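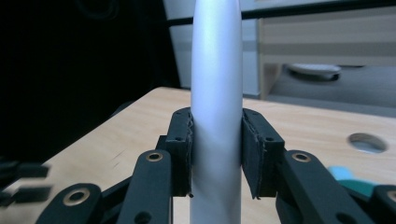
Any hand-held gripper with a pad lining that has started to lift should be taken out of use until the pad is replaced, Rovance told its customers in a notice dated 15 Jun 2018.

3 min read

The notice covers the Rasix, a two-finger gripper that people hold and work by hand to record demonstrations for robot training. Rovance has supplied it to research groups and small automation firms for two years. The company says the soft lining glued to the inner face of each finger pad can fray and come away from the hard block behind it. When that happens, a held object can turn or slide between the fingers, and the recorded jaw opening no longer matches the size of the object.

No one was hurt. The fault came to light at Comard, which trains pick-and-place arms on demonstrations made with the Rasix. In December, an arm running on a newly trained model closed too hard on a plastic bottle and split it, spilling cleaning fluid onto the bench. The arm's own safety stop did not trip. Its limits were set for contact with a person or a fixed surface, and the force on the bottle stayed under them.

Comard first looked at the arm. Engineers changed a force sensor, checked the wiring and ran the same task again, and the arm closed too hard a second time. They then went back through the training recordings and found 300 in which the jaw reading was narrower than the item being picked up. All of them came from grippers with lifted or missing lining.

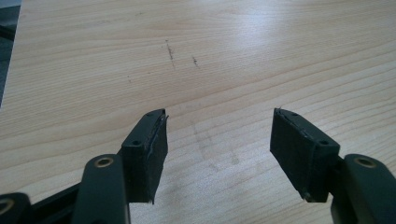 A bare pad lets the fingers close farther than a lined one does on the same item, and the recorder takes that as the grip the operator wanted. A model trained on enough of those recordings learns to squeeze. On a hard object the difference hardly matters. On a thin-walled one it can be enough to crush it.

The wear is worst on smooth, rounded items, according to the notice. Operators tend to shift the grip on them after picking them up, and each shift drags the lining sideways. Comard's worn pads had mostly been used for household goods with rounded handles.

Rovance had rated the lining for 800 hours of use. Comard's logs show some pads failing well short of that. The supplier now says the rating came from a bench test in which the fingers opened and closed on a flat block, with no sideways load. It has withdrawn the figure and has not given a new one.

Acharya, the workshop that bonds the linings for Rovance, has changed the adhesive and now folds the lining over the edge of the block before gluing it. Pads made that way carry a white dot on the back. Rovance will send a set of four for each affected gripper at no charge. The swap takes a small screwdriver and does not require the linkage to be taken apart, but the jaw opening has to be calibrated again afterward.

Comard has stopped collecting new demonstrations on 20 of its grippers while it waits for parts. The rest passed inspection and are in use. The 300 recordings have been removed from its training set, and the model that split the bottle has been pulled from the arm.

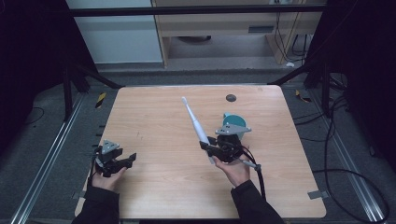 What owners are asked to do

Rovance wants every Rasix checked at the start of each session. Both pads should be looked at from the inside edge with the fingers open. Loose threads at a corner are allowed if the lining is still fixed along its full length. If a fingernail can get under it, the pad has to be changed.

Owners should also close the empty fingers fully and read the jaw opening. A reading below zero by more than the margin printed in the manual means lining has been lost on one side or both. Grippers that fail should be labeled and kept apart from the others.

Recordings made with a failed gripper do not have to be deleted, but Rovance says they should not be used to train anything that sets grip force. It plans to release a script that flags suspect files. The notice gives no date for it.

Replacement pads can be requested through the Rovance support page, using the serial number on the gripper body.

Home News Robotics Safety Suppliers Archive

Contact the newsroom | Copyright 2018 | Back to top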